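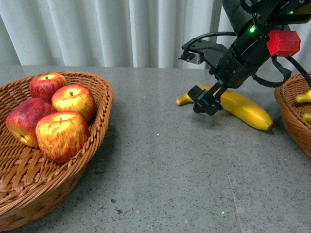 The Serrano fruit basket with four apples in it, on a stone worktop.

Serrano oval wicker basket, reviewed
Posted 21 Aug 2024 in Kitchen storage

The Serrano is the smaller of two oval baskets sold by Plidodau. It is a shallow, open fruit basket with no handles, no liner and no feet. We bought ours at the full price from the Drernby shop and have used it daily as the only fruit storage in the kitchen. It replaced a glazed bowl of similar capacity.

Construction

The rim is a thick braid of twisted strands. The walls and floor are flat strips, interlaced in a crisscross. Strip width varies slightly from piece to piece and the colour varies with it, so two baskets from the same batch will not match exactly. The rim on our sample is even all the way round, with one strand end standing proud on the underside. It was trimmed with nail scissors and has not lifted again.

There is a light coat of varnish on the outside. The inside has less of it. Stated load is 3 kg, and at that load the floor sags by a small amount and recovers when emptied. The base sits flat on stone and on a wooden table. It slides if pushed from one end.

Capacity and layout 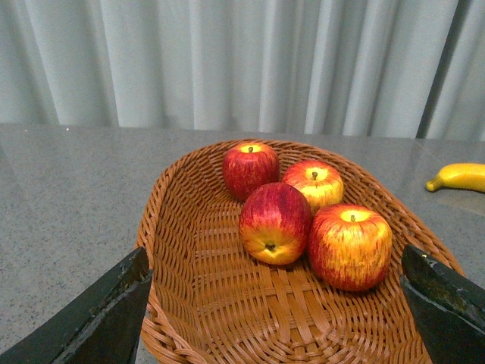
Capacity in an oval basket depends more on the shape of the fruit than on the volume of the basket. Round fruit rolls to the lowest point of the floor and stays there in a group. Four apples gather towards the far and right side and leave the rest of the floor free. Longer fruit is less well served. A bunch of bananas laid on top of the apples rests on two or three contact points, which bruise first. We keep bananas beside the basket and would do so with any model this shallow.

Airflow is good. The open weave of the floor lets air reach the underside of the fruit, and we found fewer soft patches on pears than with the old bowl. Crumbs and dried stalks pass through the same gaps and collect on the worktop, so the basket has to be lifted when wiping down.

Cleaning

A dry brush removes most dirt. Juice should be wiped off with a damp cloth straight away. The leaflet advises against soaking. The rim takes much longer to dry than the walls.
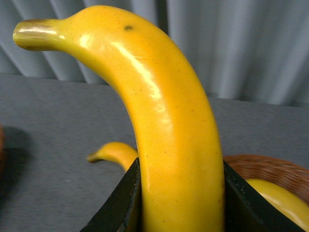

Can the basket be lined with a cloth?
A thin cotton cloth fits without trouble. Anything thicker reduces the depth noticeably and blocks the gaps in the floor, so fruit should be checked more often.

Compared with the Plolow

The Plolow wire basket costs less and is easier to wash. Its wires mark soft fruit and scratch polished stone. The Serrano does neither, but it will not survive a dishwasher.

Verdict

Recommended for apples, pears and citrus. Not recommended as the only storage for bananas or grapes. Plidodau lists a deeper version for October, which we have not handled.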